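Drelesetti Community Help
Section: Volunteering with children and families

Can a volunteer mentor continue to see a young person after a foster placement moves to another council area?
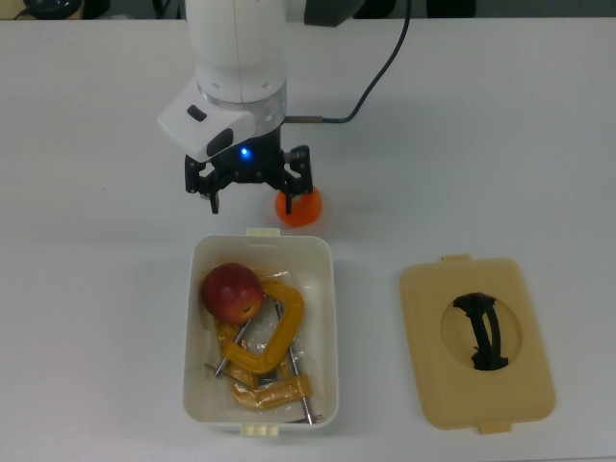

A change of placement does not of itself bring a mentoring match to an end. The match is made with the young person and not with the address, and the decision to continue, suspend or close it rests with the authority that holds parental responsibility or shares it under a care order. Where a child is placed outside the area, that authority normally remains the responsible one, and the mentor's first point of contact is unchanged.

The question as submitted read as follows:

I have been a volunteer mentor with the Bezerra befriending scheme for two years and am matched with a young person aged 13. I have been informed that the foster placement will change in February and that the new carers live 70 miles away, in the area of a different council. The scheme's handbook states that matches are "ordinarily local" but does not define the term. I should be grateful for advice on the following. Does my existing clearance remain valid if visits take place in the new area? Who is to approve travel costs, given that the present limit is 50 pounds a month? Am I permitted to keep in contact by telephone or letter during the period of the move? I have put these questions to the scheme office and have been told that they are under consideration. I do not wish to act outside the rules, but I am concerned that several weeks may pass without any contact at all.

Answer 1 (continued from the reply shown at the top of the page)

On clearance, the certificate itself is not tied to a district. What matters is whether the organisation which placed you is content to rely on it for the role you will be carrying out, and whether the role has changed. Outings in a new town with the same young person would usually be regarded as the same role. Overnight stays, or visits inside the new carers' home when these did not form part of the earlier arrangement, may not be, and the scheme should record its decision in writing.

On contact during the move, you should not telephone or write privately unless the match agreement already provides for it. The proper course is to ask the child's social worker whether a letter or card may be passed on. Such requests are commonly agreed, and they can be dealt with quickly as they require no risk assessment of a venue. Keep a copy of anything you send. Please do not give the young person your home address or a personal social media account, even as a temporary measure.

You should also ask for the matter to be raised at the next review of the care plan. The young person is entitled to have their wishes heard at that meeting, and the reviewing officer can ask for the mentoring arrangement to be named in the plan. Once it is named there, it is considerably harder for it to lapse through oversight. A mentor does not have an automatic right to attend, but may submit a short written note. One side of paper is sufficient. It should state how often you have met, what you have usually done together and whether you are willing to continue, and it should avoid any opinion on the placement.

14 readers marked this answer as helpful

Answer 2

I would add some remarks on the question of expenses, having administered claims for a similar scheme.

The limit of 50 pounds a month will not cover regular return journeys of that distance, and you should not begin travelling in the expectation that the balance will be met later. Schemes are rarely able to pay claims retrospectively. Ask for a variation in writing before the first visit. In our own case the Zekis Fund made small grants of up to 200 pounds for matches affected by a placement move, although applications had to come from the scheme and not from the volunteer. I cannot confirm that the fund is open at present.

A reduced pattern of visits may be easier to approve. We had a match which went from weekly meetings to one longer visit every 4 weeks, with a supervised video call between visits, and it continued on that footing until the young person left school. The scheme paid the rail fare and the carers met the mentor at the station. If you intend to drive, please check that your motor policy covers voluntary use and that the scheme has seen the certificate. The insurer may ask whether you will be carrying the young person as a passenger, and the answer should be given accurately.

Ask also who is to be telephoned in an emergency during a visit. The duty number for the old area may remain correct, but the new carers should have it too, and so should you. In our scheme the out-of-hours number was printed on the back of the volunteer card and had been out of date for some time.

9 readers marked this answer as helpful

Answer 3

Our council simply closed the match and a new mentor was found by Fornia in the new area. I believe this is the rule everywhere.

Moderator's note on Answer 3: There is no general rule to this effect. Individual schemes may have a local policy, and readers should ask to see it.

Reply from the person who asked the question

I am obliged to all who responded. The social worker has agreed to pass on a card, and the review is to be held before the move. I have submitted a written note. The matter of travel costs remains with the scheme office.

This question is closed to new answers. Related questions: Changing from mentor to independent visitor. Declaring a change of address to your scheme. What to record after an outing.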